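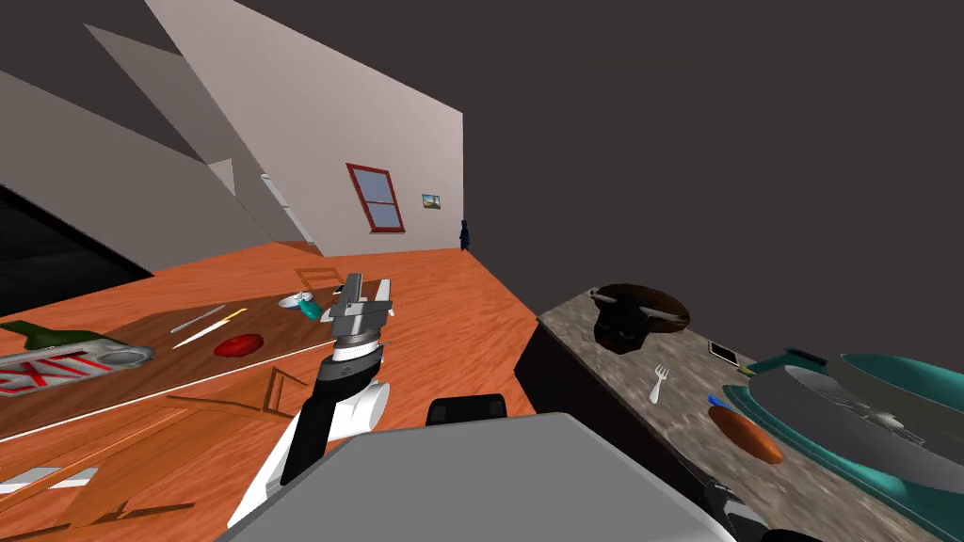 Volodymyr Shevchuk objects that the arms should be homed before the base is localized, and that every procedure he was trained on did it in that order. The objection is a fair one and is taken up in section 3. For the Vindar the order is base first, arms second, and students are expected to follow it in both the simulator and the laboratory.

Courses > Service Robotics > Unit 8 > Commissioning and Care of a Two-Arm Mobile Unit

1. Scope of the unit

These notes cover the commissioning, routine care and first-line repair of one machine, the Vindar two-arm mobile unit, as installed in the Korkport teaching laboratory. All first attempts are carried out in Skukitz, the simulator used throughout the course. Students who have not completed the Skukitz exercises will not be assigned laboratory time.

The notes should be read together with the service record kept for the unit. Where the two disagree, the service record is correct and the discrepancy should be reported to Petro Horobets.

2. The kitchen layout

The standard practice layout is a kitchen with a table on one side of the base and a stone-topped counter on the other. The unit works from the strip of floor between them. The layout was chosen for commissioning work on account of its mixed contents. A bottle lying on its side, a can, a knife and a fork call for quite different approaches of the gripper, and dishes near the working area punish a poorly calibrated wrist.

Chairs stand at the table and must be treated as fixed obstacles. A chair seat is lower than the tabletop, and a chair with an open back gives a weak return to a planar scanner. In the simulator the collision model of a chair is a closed box, so a path that passes between the rails will be refused even where it looks clear.

3. Order of commissioning

3.1 Base. Bring the unit up with both arms disabled. Load the map, place the base at the marked start position and allow the localization to settle. The reported position should hold steady while the unit is stationary. If it drifts, do not proceed; check the wheel encoders first and the map second.

3.2 Arms. Enable one arm at a time, left before right. Raise the arm to the upright ready posture before any sideways motion. The gripper should be empty, with the fingers open, and should point upward.

3.3 Grippers. Close and open each gripper slowly five times. Compare the reported opening with the measured opening at both ends of travel. A constant error is corrected by resetting the zero. An error that grows with the opening indicates a wrong scale value, and resetting the zero will only hide it.

On the question of order: with a bench-mounted arm, homing first is correct. The Vindar checks each arm motion against the map, and until the base is localized the map is in the wrong place. An arm homed under those conditions may be stopped short of its reference by a table that is not there, and the controller will then store the stopped position as home. Shevchuk's procedure can be used safely only if map checking is switched off, and students are not authorized to switch it off.

4. Camera and wrist calibration

The head camera is calibrated after the arms, using the fingers of the raised gripper as the target. The two fingers must be told apart by the software, and most failed calibrations in past terms were traced to the left and right fingers being exchanged in the configuration file. The symptom is a result that looks acceptable with the gripper upright and becomes steadily worse as the wrist turns.

Objects close to the camera, or near the border of its view, will appear stretched. Do not use them to judge whether the calibration is sound. Use an object near the middle of the view and repeat the check at a second distance.

5. Routine care

The following is done at the start of each laboratory session:

Inspect the finger faces and wipe them with a dry cloth.
Turn each wrist by hand with power off and feel for roughness.
Check that the cable at each elbow has slack when the arm is upright.
Read the operating hours from the controller and enter them in the record.

The joint belts are inspected every 40 sessions. Finger pads are replaced at 3,000 grip cycles, whether or not wear is evident. At the last inspection the left gripper stood at 3,906 cycles, well past the limit, and slipping had already been reported on smooth round objects – the record showed two missed entries. New pads were fitted on April 10, 2025, and the counter was reset.

6. First-line repair

Students may replace finger pads, reseat connectors outside the arm casing and restore a saved configuration. They may not open a joint. A joint that reports excess current is to be parked, powered down and tagged, and the fault code copied into the record exactly as displayed.

After any repair the affected arm is commissioned again from step 3.2. If the base has been moved by hand, begin at 3.1.

7. Preparation for the laboratory session

Run the full sequence of section 3 in the kitchen layout, save the log and submit it through Skoryk before the session. Logs in which the arms were enabled before the localization had settled will be returned unmarked. Repeat attempts are permitted until the end of July. Bring a printed copy of section 5, as the controller screen cannot show the checklist while the arms are enabled.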